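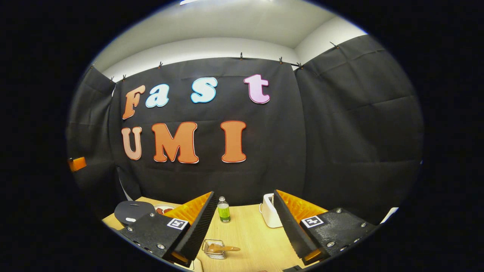 How long does it take to sew blackout curtains for a whole bedroom? For me, three evenings and one very grumpy morning, and that's with a machine that only jammed twice.

I'd been told a weekend. Ha.

Ok so background. New streetlight. Went up outside our place in December, directly opposite the bedroom window, and it's the blue-white kind. Comes on at 4:30 and stays on till you're already at work. Tried an eye mask (falls off), tried the cheap stick-on shade (falls off, louder). Bought nothing for two weeks out of pure stubbornness. Then gave up and measured the windows.

Measuring. Do it twice. I did it once, at night, annoyed, and got the left window wrong by almost two inches. Didn't find out till I'd cut. More on that in a bit.

Fabric: I went to Piltwood, the big one out past the tire place, not the little one downtown that only has quilting cotton. They keep the blackout stuff way in the back on those tall rolls. Two kinds. One has the rubbery coating on one side and one is the tightly woven triple layer. Got the woven. The coated one is cheaper but I've had it before and every pin hole lets a dot of light thru, like sleeping under a really bad planetarium. Also it sticks to the presser foot and you will say words.

Thread is just regular polyester, black. Needle though!! Get a size 16. I started with whatever was in the machine (a 12? maybe from when I hemmed the school pants) and it skipped all down the first side seam. Ripped it out. Black thread on black fabric at ten at night. My eyes.

Machine is my mom's old Ueda, weighs as much as a toddler. Does straight stitch, zigzag and a noise. I love it. Tension dial sticks so you have to sort of lean on it.

What I did, quick version:

Washed the fabric first. Cold, hung over the shower rail. It did shrink, not loads. Ironed it on low from the back and it still came out with a crease down the middle where it had been folded on the roll. That crease is still there. It is part of the family now.

Cut with a few extra inches on each side for the return, so the curtain wraps round to the wall. This is the bit I wish I'd known years ago. Most of the light doesn't come through a curtain, it comes round it. You want the outer edge going back to the wall, and the top as close to the ceiling as you can stand. I moved the rod up. Filled the old holes badly, will paint over at some point. (Will not.)

Side hems, double fold. Bottom hem deep, four inches, and I put the little chain weights in. Leave the bottom hem till last and let them hang overnight before you pin it. I skipped that on the first panel because it was late and I wanted to be done, and now that one is a touch longer than its neighbor. You can only see it if you're lying on the floor, which the dog is, and she hasn't complained.

Now the short one. The left window. Two inches too narrow, already cut, already hemmed on one side. I texted Maribeth Dagdag, who has made curtains for actual money, and she said don't recut, add a strip on the wall side where it'll sit in the return. So thats what I did. Strip from the leftovers, flat felled seam so light can't sneak thru the stitching. You'd never know. Well, you would now.

Header tape: I used the pencil pleat kind from Daseda. Fine. The cords are a bit thin and one pulled right out when I gathered it, so knot the end before you sew it down. Knot both ends. Just knot everything.

Hanging them was a two person job done by one person on a step stool. Heavy! Woven triple layer by the yard is no joke, and the first rod bowed in the middle straight away. Swapped it for a thicker one with a center bracket, screws into the stud, plugs everywhere else.

And? Dark. Properly dark. There's one thin line at the very top where the rod sits off the wall and I've stuffed a rolled strip of the offcuts up there for now. I overslept the first morning and missed the bus, so set an alarm, a loud one.

Still got a heap of black scraps. Thinking draft stopper for the back door, or a cover for the Ueda. If anyone has a way of getting lint off this stuff let me know, the sticky roller just moves it around. Dog hair especially.

Kid's room next, when I've forgiven the seam ripper. Same fabric, shorter window, and I'm measuring in daylight.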